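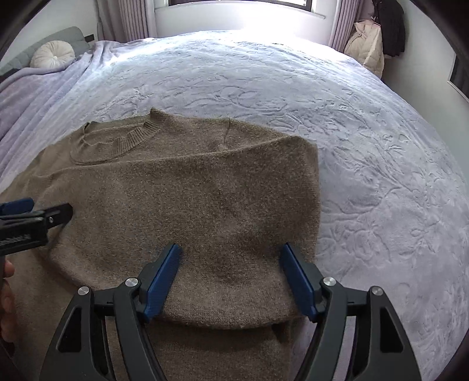 Ticket 373 – Sweater fold, left gripper log out of step
Project: Lotard (student garment-folding team)
Status: Open, good progress!

Reported Tuesday. When we play back the fold demos, the left gripper's track runs late against the right one. On towels it hardly matters. On a knit sweater the policy closes on the hem with one side and grabs air with the other, and the whole fold slides off.

Tried so far:
- Swapped USB ports. No change.
- Restarted the Zuna logger between takes. Better for 4 takes, then the lag came back.
- Wiped the blue pads and redid the open/close calibration. Widths look great now, lag still there.
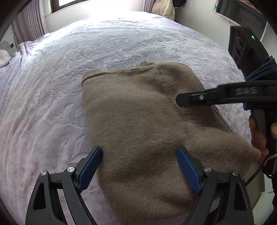 Reading time: 1 min

Found something fun last night! The lag jumps at sample 2119 in every bad take, right where the logger starts a new file. With one big file per take we got 59 clean demos in a row – our best run ever.

Next: patch the file rollover, then redo the brown sweater set with both grippers.

Last updated: November
Filed under: Robotics Club > Troubleshooting > Data Logging

Comments (3)

Samimard: Same jump on our sock sorter. One big file fixed it for us too, thank you!!

Van Damme Lab: Check your disk space first, ours filled up fast.

Samimard: Good point – we're at more than half already.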